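Search this site Enter keywords Go
Zelta > Company > About us

Print this page | E-mail this page

About Zelta

Zelta is a small company in Custville. We prepare, rent and support table-top robot cells for schools, training centers and small workshops. Our only product is the Zelta Table Cell, and everything we do is connected to it: we assemble it, we deliver it, we teach the people who will use it, and we answer the telephone when it stops.

The company was started by Dušan Angelovski and Slavica Georgiou. Before, both of them worked in the service department of Jurić, a packaging machine firm in Vamcombe. Dušan repaired the machines and Slavica wrote the manuals. They saw many customers who had bought a robot arm and then used it very little. The arm was good, but the customer had received it in a crate, with a thick book, and had no table for it, no gripper that fit the work and no person to ask. The first Table Cell was built in a rented garage during one winter, and it is still in use in our training room.

What we offer

A Table Cell has a work table with a white top, one or 2 robot arms, a two-fingered gripper for each arm, the controller and our own teaching software. The customer can rent it by the month or buy it. Most schools rent for the first year. We think this is wise, and we tell them so, even when they ask us for the price of buying.

The price of rent includes delivery, setting up, two days of teaching at your place and telephone help. It does not include damage from liquids. Please read this part of the agreement with attention, as we have had some disagreements about it.

The software is made by Subbarao Devadiga. It lets a beginner move the arm by hand, save the positions and play them again. A student can have a first pick-and-place program on the first morning. For more advanced groups there is a second mode, where the program is written as text. The manual exists in English and French. The French version was done by Jacqueline Bailly, who also leads our courses.

How we test

Many companies show their robots with cubes and cylinders. We also have cubes, and they are useful for the first lesson. But the customers who call us want to move things from a kitchen, a shop or a packing room, and these things are soft, or round, or heavy on one side only. For this reason our test table is covered most days with ordinary objects. We use fruit and vegetables, bread, cups, pans, baskets and flowers.

Flowers are a good test for a gripper. The stems are thin and the bunch changes its shape when it is lifted. Too little force and the flowers slide out, too much and the stems are crushed. Rogelio Sarmiento, who is responsible for our grippers, worked on the finger pads through the whole of November with this problem in mind. The new pads are now delivered with every cell, and older customers can order them at the cost of the material.

We also work with a person at the same table as the arm. In a classroom there is always a hand that wants to move a cup or turn a pan, and the teacher must know what the arm will do then. Our courses begin with the speed limits and the stop button, and only after this we open the software. Some students find the first hour slow. We keep it anyway.

Each cell is run for 1,000 cycles in our workshop before it leaves. The results are printed and put in the folder that comes with the cell, also the failed picks. If you see a failed pick in your folder, it does not mean that your cell has a fault. It means that we wrote it down.

Where we are now

Until January 2021 our courses had been visited by 1,623 students and teachers. We have moved from the garage to a proper workshop of 603 square meters, with a smooth gray floor that Dušan is very proud of and that shows every drop of oil. The training room is next to the workshop, and the two rooms share one coffee machine.

We are not a large company and we do not plan to become one quickly. When you write to us, the answer comes from one of the five people named on this page. Questions about renting go to Slavica, questions about courses go to Jacqueline. For technical questions, please have the serial number of your cell ready. You find it on the inside of the controller door.

Visits

You are welcome to see a cell working before you decide. A visit takes half a day and costs nothing. It is good if you bring the objects you want to handle, in the real size and the real weight, and more than one of each if they can break. We will put them on the table and try them with you, first with one arm. If the object is too heavy or too slippery for our gripper, you will hear this from us on the same day.
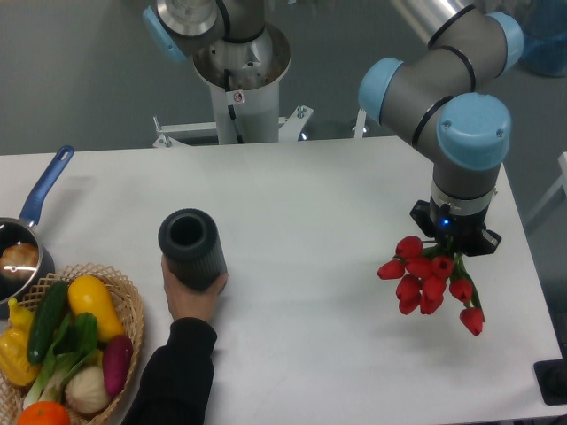

After the visit we send you a short report with the settings that were used, so that you can repeat the same movements on your own cell later. The report is yours to keep also if you decide to rent from another company.

Print this page | E-mail this page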